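Sumac cordial: batch notes

Grinar has released the results of its first season of sumac cordial, made from dried berries supplied by Kordestani. The berries are soaked whole in cold water for 7 hours, then strained twice through cloth. Hot water was dropped from the method after early batches came out bitter.

Mahsa Parsa, who runs the kitchen, sets the sugar at 200 grams per liter. The finished cordial is heated to 65 degrees Celsius before bottling and has to be kept cold once opened.

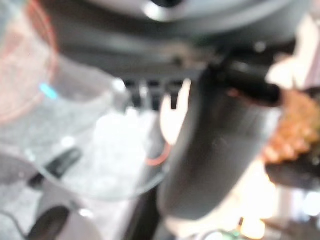
The season's output was 1476 bottles. Most went to cafes, which serve the cordial with soda water or over crushed ice. Color varied between lots, from pale pink to brick red, depending on the age of the berries. Acidity varied less.

A second version with barberry is planned for February. Ghazal Arabzadeh is taking orders from shops now. The minimum is one case.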